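Work and Automation, Unit 5 handout
Bin picking and the people beside it
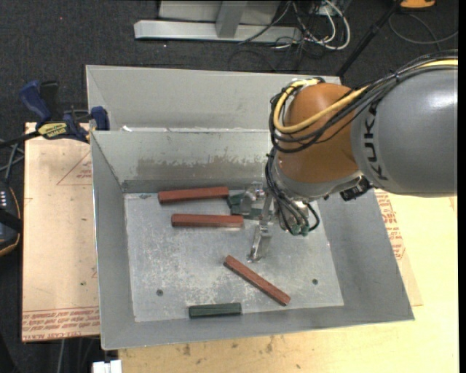 Fig. 1. KUKA arm over a divided metal bin, red-brown bars and green pieces on the bin floor.

Read before class. Notes from last year's talk by Eirini Kontogiannis, cleaned up a bit, not much.

1. The job before
Cordale plant, parts line. Parts arrive mixed in a bin. Person picks one, turns it the right way, sets it on the feeder. 376 parts an hour was the target on paper. Two people per shift swapping every 20 minutes, mostly on account of wrists and shoulders.
Counted as unskilled in the pay scale. Was it? Pickers felt burrs with their fingers and threw bad parts out without being asked. Not in any job description.

2. Why it's hard to automate
Parts in a bin don't lie in order. In Fig. 1 two of the bars are nearly parallel and close to the divider, a third lies on the diagonal. Each one needs its own approach.
Walls matter too. A grip that is fine in the open may be impossible next to a sloping side. Same for a part with a neighbor close by.
Key terms: reach, clearance, pick order, mispick, regrasp. Know these.

3. What changed for the crew
- Picking down to one person watching two cells. Title is now "cell attendant".
- Less lifting. Sick days for shoulders went down, everybody agrees on that one.
- More waiting, then sudden work. Arm stops, light comes on, you clear it, restart. Wing-yan Lau (union side) called it "being on call inside your own shift".
- Burr checking got lost. Came back in July as a separate station, after Claeys returned a batch of 200.
- Talk. Two pickers at a bin talked all day. One attendant doesn't have anyone to talk to.

4. Who got the new jobs
Ezequiel Rivas, former picker, moved to setup. He knew which parts hook together and which slide, the integrator (Vavham) did not. His notes ended up in the pick rules. No pay change for the first year!! Come back to this when we do the Kultska case, where the pay grade was settled before the cell was switched on.
Others were offered the attendant course. 5 places. Held in the evening, so parents with small kids mostly didnt apply.

5. For discussion
Who should write down what pickers know, and are they paid for it?
Is an attendant responsible for a mispick if the pick rules can't be changed from the floor?
Fewer lifts, more interruptions. How would you measure which is the heavier day?

Reading: Shih-chieh Huang, chapter on machine tending, skip the cost tables. Pui-shan Tai's interview transcripts are in the course folder, read atleast one all the way through.

Short response (one page) due 19th June, on paper or by upload. Pick one question from section 5 and use something from the transcripts.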